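Before we sign for more grippers

The equipment request for next year asks for 14 hand-held grippers, up from the 10 we own now, plus a second arm from Fevari. Mavis Sorensen put it together and it's a tidy piece of work. I still think we should slow down.

My trouble is with the spares line. Havon quotes a price per gripper and then says very little about finger pads, screws and bushings. Pads chip. They did at Kosthorpe, where parts ended up at around 30 percent of what the tools had cost, and that bill came out of the training money. I'd like a parts price in writing before August, and I'd like it from Kao as well, if only to have something to hold up against the first one. 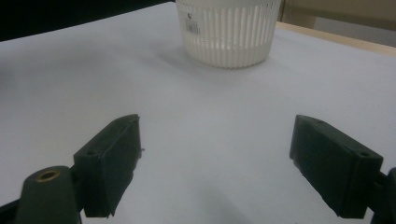

Then there's the arm. The sales pitch says anything people do with the hand-held tool will carry over to it. Maybe so. The demo we got was 2 hours long and the salesman picked every object himself – I'd want to see it handle baskets and bins from our own shelves, on one of our tables, with one of us choosing.

Mavis has the full request if you want to read it. Comments go to her by the end of the month, and please put a dollar figure next to anything you want added.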